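Progress report: automating the night floor-cleaning round at the Pelletier building
By Yesenia Cuadros
24 Sep 2023
14 shares | 2 comments
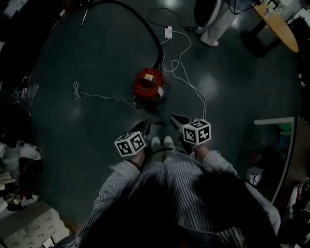 Who decides which cleaning jobs get handed over to a robot?

The cleaning crew does. Each job goes on a list, the crew marks the ones they'd be glad to give up, and the Rikent team works from the top of that list. Vacuuming came first by a mile, mostly on account of dragging the machine and its hose around furniture all night.

I'm so pleased with where we've gotten since June! We have 3423 recorded runs in the library now, against the 2000 we promised in the grant, and they cover handling the hose, moving the vacuum and managing the cord. Cords are still the hard part. Jhosep Arboleda has thrown out 300 runs where tracking dropped, and those aren't in the total.

For the crew, the biggest change so far is in who does what. Two of them, Yeison Escobar and Tshepo Jacobs, have moved from the night round to paid demonstration work on days, at the same hourly rate plus the night premium (we fought for that, and Pelletier agreed to keep it through the end of the grant). Yeison has also started training new demonstrators himself, and he's a natural at it – patient, and very picky about how a hose should be held.

Not everyone is easy about it. Rigoberto Sotelo asked at our last meeting what happens to night hours once the robot can do a whole floor, and I think he deserves a written answer. Pelletier has drafted one and the crew is reading it now.

Money is on track except for replacement grippers from Hurar, which ran over. I'd like to move the unspent travel funds to cover that, if you approve. Next up is the first supervised trial on the second floor, with a crew member holding the stop button.

Related
Jidotach pilot: what the kitchen staff told us
Night premium agreement, full text
How to sign up as a demonstrator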